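3.2 Surfaces and glare

Glare was the complaint we heard most often in the reading rooms. Of the 17 rooms visited in Goltthorpe, three had been refitted with pale tops in the past few years, and readers in those rooms were more likely to move seats during a visit. Foley and Kramer found the same pattern in their earlier work on school libraries, though their rooms were smaller and lit mostly from the side.

We asked readers to mark on a floor plan where they had sat and whether they had changed places. In total 200 plans were returned. Older readers tended to choose seats well away from the windows, even when this meant sitting further from the shelves. A white top with a slight gloss can show a small, bright patch of glare while the rest of the surface stays fairly even (Figure 4). Readers often described such patches as tiring – more so than a room that was bright all over. 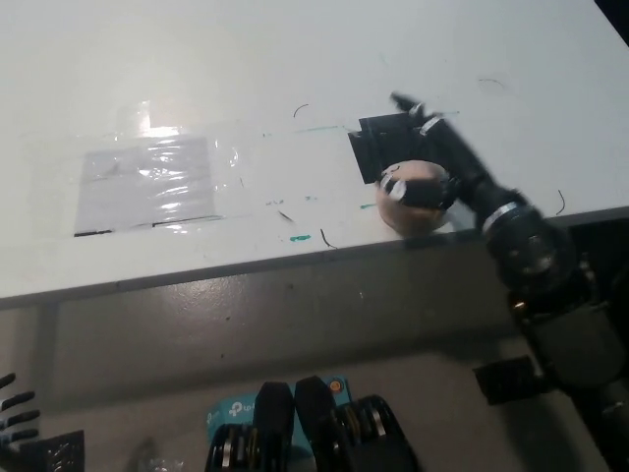 Figure 4. Glare patch and soft sheen on a smooth white tabletop with a dark grey front edge.

3.3 Seating and length of stay

Length of stay was taken from the sign-in sheets, which gave 2321 usable entries. Entries with no leaving time were dropped. Visits were longest at tables with a matt finish and a lamp the reader could switch off. The type of chair made little difference, except in the Ziółkowski room, where the seats are fixed and many readers left before noon. We return to this room in Section 4.

Filed under: Libraries and Reading Spaces

Related articles
Lamp height and reading comfort in shared rooms
Kramer and Foley: Where pupils choose to sit
Noise in small branch libraries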